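Opinion > Home & Everyday Things
Tagged: color, shopping, stuff we own

Give Me Back My Orange Kettle

By Nadja Wyss
July 31, 2025
18 comments | Share

I went out to buy a kettle last month and came home with a black one, and I've been mad about it ever since.

There was nothing wrong with the kettle. It boils, it pours, the lid stays on. But I'd gone to the big store out at Lustdale with a picture in my head of the kettle my parents had when I was a kid, which was orange, a loud, slightly ugly, pumpkin kind of orange with a cream handle, and I figured somebody must still make something like it. The store had 13 kettles on the shelf (I counted, because I was already getting annoyed). Nine were black. Three were brushed steel. One was white, and it was the display model, and they were out of it.

So I bought a black kettle and put it next to my black toaster, under my black range hood, and stood there with my black phone in my hand feeling like I'd walked into my own kitchen after the lights went out.

I want to argue for color. I don't mean an accent wall or a throw pillow, and I don't mean some stylist's idea of a "pop." I mean ordinary color on ordinary things, the way it used to be on bread boxes and thermoses and staplers and the family car. I think we gave it up without much of a fight, and I think we got talked into calling it taste.

Start with the dull practical reason, which is that color helps you find stuff. My aunt ran the front office of a lumber yard for most of her life, and she had a system where paid bills went in red, unpaid in yellow, and anything to do with the county went in green. You could walk in off the street and know where to look. I worked there two summers as a teenager and I can still tell you what was in the green ones (permits, mostly, and one long, bitter exchange over a culvert). When the yard changed hands, the new people bought matching gray boxes with tiny printed labels, and my aunt said she spent her last year there squinting.
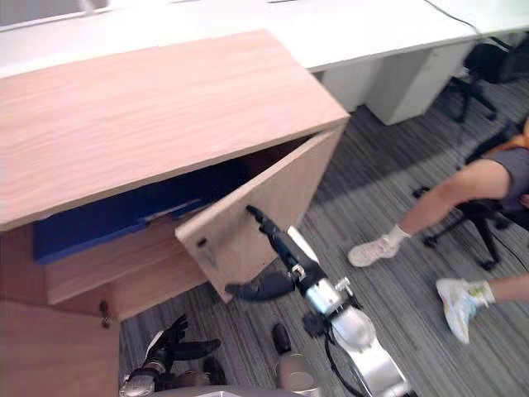
I've thought about her system a lot, partly as I am a person who loses things. Give me a shelf of beige boxes and I'll open every one of them, then start over at the beginning, convinced I missed it. It isn't a matter of being tidy, either, as plenty of tidy people have the same trouble. What I need is one strong color against a quiet one. A pale wood cabinet is a lovely thing, I have nothing against wood, and look how well it works with one flat royal-blue thing lying inside. Even back in the shadow your eye goes straight to it! Swap that for something tan and I'd shut the door and report it missing.

People who sell furniture know this perfectly well, by the way. I asked at Farías, the little paint and hardware place on our main street, whether anyone still buys bright paint for cabinets and chairs, and the man at the counter laughed and said they sell it by the sample jar. People take home the yellow, paint a square on a piece of cardboard, live with it for a week and come back for the off-white. He had a whole rack of off-whites. I'm told they are all different.

Why do we chicken out? Resale, is what most people tell me. You can't have a red bathroom, what about resale. A friend of mine has lived in the same house for 18 years, plans to leave it feet first, and still picks her tile for an imaginary couple who'll come through someday with a real estate agent. I asked her what she thought the couple was like and she said, "Picky." So she's sharing her house with two picky strangers and they get the final say on the backsplash.

The same goes for cars. My street (Wister, if you know it, the bit with the big trees) has maybe a dozen parked on it at night, and apart from one elderly green pickup they run from white to black and stop at every gray on the way. The pickup is the only one the little kids next door have a name for. I rest my case, except that I have several more paragraphs.

Black gets a free pass

Gray takes most of the abuse in this kind of article, and it's earned it. But I want to complain about black in particular, and shiny black above all, because it has somehow been allowed to pass itself off as the absence of a decision. If a company makes a thing in green, someone had to stand up in a meeting and say green. If they make it in black, the meeting ends early.

And shiny black is such a fussy finish. My old radio was a dull mustard color and I think I wiped it down twice in the time I owned it. The kettle needs it daily. Every fingerprint is there in the morning like evidence. 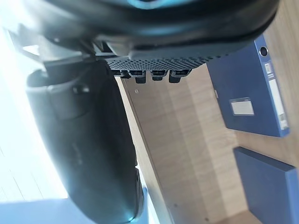 What bugs me most is that we've been taught to read that finish as expensive. Put a shine on black plastic and it looks like a grand piano, for as long as you don't touch it and nobody opens the curtains. Then the daylight hits it and it isn't even black anymore. Any big glossy black shell will do it - under a strong light one side goes grayish and pale, and the rest picks up a blue streak from goodness knows where. So it can do blue! It's just borrowing it. And if there's a dark gray panel full of tiny holes underneath, as there so often is, well, I've been after holes like that with a toothpick on my own speaker, and I'd like that part of my life returned to me.

My friend Macarena Henríquez thinks I'm being unfair. She used to sell luggage, for years, including the Cultach line that every second person seemed to own for a while, and she says customers asked for color all day long and then bought black. They'd come in talking about turquoise. They'd roll the turquoise one up and down the aisle, they'd make their husbands look at it, and then they'd get to the register with the black one because it "goes with everything." Goes with everything! It's a suitcase. What does it have to go with? And then of course they'd stand at the baggage carousel with 80 other people, all watching the same black bag come around, and tie a scrap of red ribbon to the handle next time. Which tells me they wanted the red all along.

Macarena's view is that black is for things you don't want to think about, and that most of us have enough to think about already. I can sort of see that. There are parts of my house I've no wish to be charmed by. I don't need a cheerful water heater. I've never once wished my office chair were prettier from below.
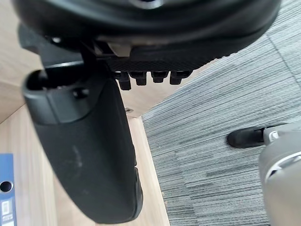 What I'd settle for

I should say I'm not asking for everything to be bright. I grew up with the full treatment, brown and orange floor, avocado sink, wallpaper with mushrooms on it, and there were mornings with a headache when you'd have paid good money for a plain wall. My mother painted over the mushrooms herself one weekend in September and hummed the whole time.

What I'd like is the choice. When the orange kettle was in the catalog it sat there on the page with a blue one and a green one and a white one, same kettle, same price, and you circled what you wanted. Now if there's a color at all it's the special edition. It has a name like Ember or Tidepool and it costs more. I found a red kettle online in the end, a very nice one, and it was 66 dollars more than the black. I love red but I'm not made of money.

And I don't buy the line that nobody wants it. Of course the black ones sell if nine out of 13 are black. Put out nine orange ones and I'd bet you a sandwich they'd sell too. 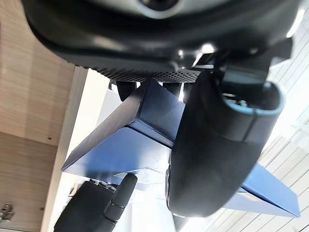
Fashion people will tell you the dark blues are the compromise, and I've come around to them a bit. My winter coat is navy. I bought it thinking it was black, in a shop with terrible lights, and didn't find out until I was standing at the bus stop in the sun, and I was so pleased I told a stranger. It's a color that needs a little light and something darker for company. That deep navy block, for instance, with its folded-looking faces, would be easy to mistake for black by itself across a dim room, but next to all that real black, with the light landing on the top of it, it's blue and no argument. I'd take a kettle in that. I'd be quite happy with it, and Macarena could tell herself it goes with everything.

In the meantime I've been making small repairs to my own situation. I bought a yellow dish rack. I painted the back door the color of tomato soup, using two of those sample jars from Farías that somebody had returned half full, and my neighbor came across the street to look at it and stood there for a while and said it was "a lot." He's been back twice. The second time he had his wife with him, and she wanted to know the name of the red.

I couldn't tell her, the label had come off. I gave her what was left in the jar.

The black kettle's still on the stove, and I've put an orange potholder on it. If anyone reading this has the old kind sitting in a garage, cream handle, doesn't matter about dents, please write to me before you throw it out. I'm serious, I'll pay the postage.

18 comments
Share this column | Print | Email the author

More in Home & Everyday Things
Contact us | Terms of use | All rights reserved
Back to top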